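Cómo evaluar si un robot puede encargarse del carro de pisos (y por qué casi siempre la respuesta es «todavía no»)

Cada pocos meses me reenvían un vídeo de un robot que dobla una toalla. La toalla es siempre la misma, la mesa también, y el vídeo suele ir acelerado. Luego viene la pregunta del director del hotel: ¿podemos poner uno en la planta? Mi método para contestarla cabe en una mañana y no requiere comprar nada.

Paso 1. Escriba la tarea entera
«Llevar el carro» no es una tarea. Sacarlo del office, enganchar la bolsa de ropa sucia, empujarlo por el pasillo, frenarlo delante de la puerta, dejar paso al huésped, vaciar la bolsa, volver a colgarla. Si el proveedor solo enseña el tramo del empuje, anote que ha visto el tramo del empuje y nada más.

Paso 2. Separe rodar de manipular
Los robots que se desplazan solos por un edificio existen y algunos lo hacen bastante bien. Coger tela es otra historia. Una bolsa blanda cambia de forma cada vez que se toca, el dobladillo se enrolla, la esquina se escapa del tubo. Una camarera lo resuelve con los dedos sin mirar. Pida que le enseñen eso, con su bolsa y su carro, y sin preparar la esquina de antemano.

Paso 3. Mida el pasillo de verdad
El plano miente. En el Metness, un hotel donde hice esta prueba con Lucrezia Orlandini, la gobernanta, el plano daba una anchura cómoda en toda la planta. A las nueve de la mañana ya no era así: cajas, cestos, sacos de ropa, otros carros, gente. Recorra la planta a la hora de más trabajo y apunte el punto más estrecho. Esa es la medida que vale.

Paso 4. Cronometre las intervenciones
Haga la prueba en 5 habitaciones seguidas y registre cada vez que una persona tiene que tocar la máquina, desatascarla o apartarle algo. En la demostración que nos hizo Stavmont hubo casi 5 minutos de espera delante de una sola puerta. El comercial, Charalambos Dimitriou, lo llamó «fase de aprendizaje». Yo lo apunté como espera.

Paso 5. Haga la cuenta con su plantilla
Si el robot necesita un acompañante, no ha ahorrado un turno: ha cambiado a una persona de sitio. Puede que aun así le compense, por ejemplo si se reducen los esfuerzos de espalda – ese argumento me parece más serio que el del ahorro –, pero entonces hay que venderlo así.

Antes de firmar, vuelva a la lista del paso 1 y marque lo que ha visto hacer con sus propios ojos. Lo demás, fuera del contrato o con penalización. 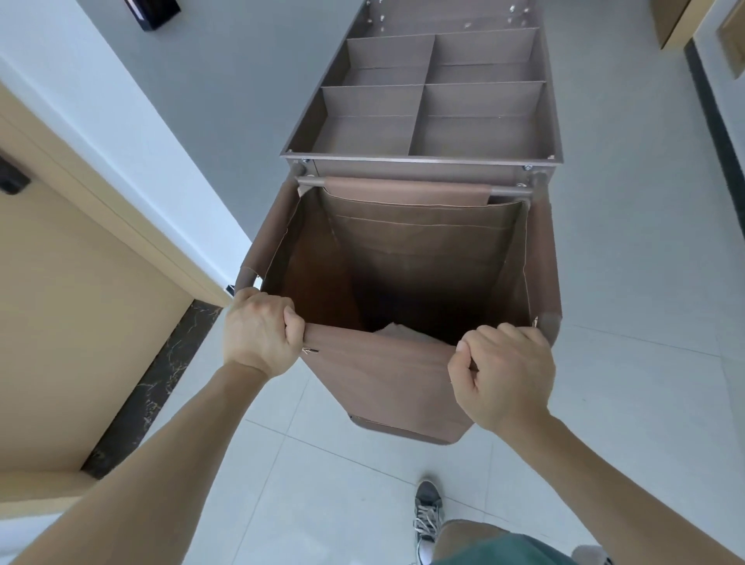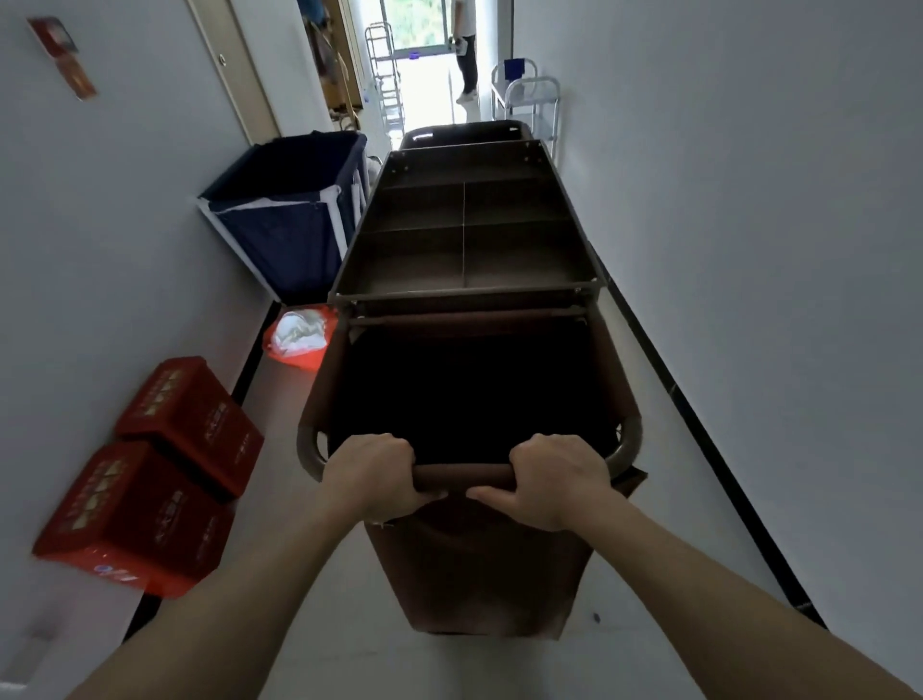
Dos manos en el carro, en ambos casos.

¿Conviene esperar o probar ya un robot en pisos?
Conviene esperar si lo que se busca es sustituir el trabajo con ropa y bolsas. Para transportes sencillos entre plantas se puede pedir una prueba corta, sin permanencia, y decidir con el registro de intervenciones delante.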